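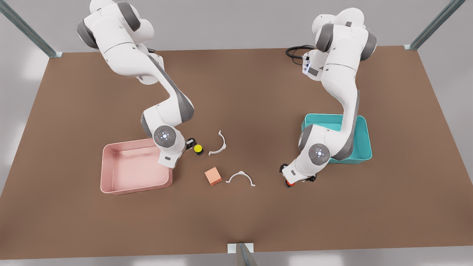

Wokeo is our two-arm sorting cell, and the open day in Oluvport was the first time we let visitors drive it themselves, both the hardware downstairs and the simulated version upstairs on the big screen. I sell these things for a living, so take my enthusiasm however you like, but I had a great day. The screen version was the crowd favorite by a mile. Two white arms, a brown tabletop, a pink bin on one side and a teal bin on the other, both still empty, and a little cluster of parts in the middle waiting for somebody to decide what goes where. One visitor looked at the pair of white curved pieces and said "oh, those are just like our clamps," and off we went for half an hour on clamps.

Print this page | E-mail this page

What you get

The cell comes as a table, two arms, two grippers, the posts they need, and a license for Skunano, the simulator that goes with it. Everything you teach in Skunano can be sent down to the real cell, and you can do your teaching before the real cell has even shipped. A lot of people at the open day wanted to know if they could buy Skunano alone. Yes! It's a yearly license and you don't have to own a single arm. If you order a cell later on, we take what you paid in the first year off the price.

The bins lift out. We offer them in pink, teal and plain gray, and you can mix colors however you want. Gray is cheaper by a hair, but I'd spend the extra, especially if you have new people on the line who are still learning which side is which.

How the day went

Azimi, who build the tables for us, lent us their front hall and half of their parking lot. Doors opened at nine. I had printed 30 name badges the night before and went back to the printer twice before lunch - 92 people signed in by closing time, and there was a line for the coffee that I'm still hearing about from my boss.

Davoud Mahmoudi ran the upstairs demo. He wrote a good chunk of Skunano and he's very patient, much more patient than I am. He would load the table, let a visitor drag the parts wherever they wanted, and then have them give each arm its share of the work. People always start by trying to make one arm do everything. It works, but it's slow, and you end up with the arm reaching all the way across the table for the far bin. Davoud lets them try it, then asks what the other arm is getting paid for.

The sorting task looks small when you read it on paper. Cube in one bin, yellow knob in the other, and then the curved pieces, which is where the arguments start. Do you pick one up by the middle of the curve or by a flat end? Does it matter which way it's turned when it lands in the bin? A retired machinist and a college student got into it over this for so long that we gave them the screen and took everybody else to look at the real cell. The machinist wanted the middle. The student wanted the end, set up her own run, and got it going on the second attempt. He bought her a sandwich.

Downstairs we ran the same kind of task on the hardware with the speed turned down. We had tape on the floor and asked people to stay behind it, and we'd ask the same of you in your own shop until your safety person has signed off on the layout. I should mention the noise as well. The arms themselves are quiet, but the air compressor Azimi had going next door wasn't, so if you came and thought the cell hummed, that's what you heard.

Things people asked me

Can it handle more than two bins? It can. Skunano lets you place as many as will fit within reach, and we have a customer running four small ones along the back edge.

How long does it take to learn? For the simple pick and place stuff, you'll be moving parts the same morning. Getting both arms to work close together in the middle of the table takes longer, and I'd plan on a few days of practice in the simulator before you try it for real.

Does Skunano need a fancy computer? It wants a decent graphics card. The laptop I carry to sales calls runs it, with the fan going like crazy. Send me your specs and I'll tell you straight.

What about my own parts? Bring the drawings. If you have a CAD file we can usually drop it right into the simulator while you wait. We did that for several visitors, including one with a very odd-looking faucet handle.

Ordering

Part number for the standard cell is 362, with gray bins. Add the color bins as a separate line. Delivery is currently 29 working days from the deposit, and Skunano access is turned on the day you order, so you can get going while the table is being built.

The next open day will be in Oluvport again, same hall, with more coffee. E-mail me if you'd like a spot, and tell me what you want to sort so Davoud can load something close to it.

Page updated February 16, 2022

Print this page | E-mail this page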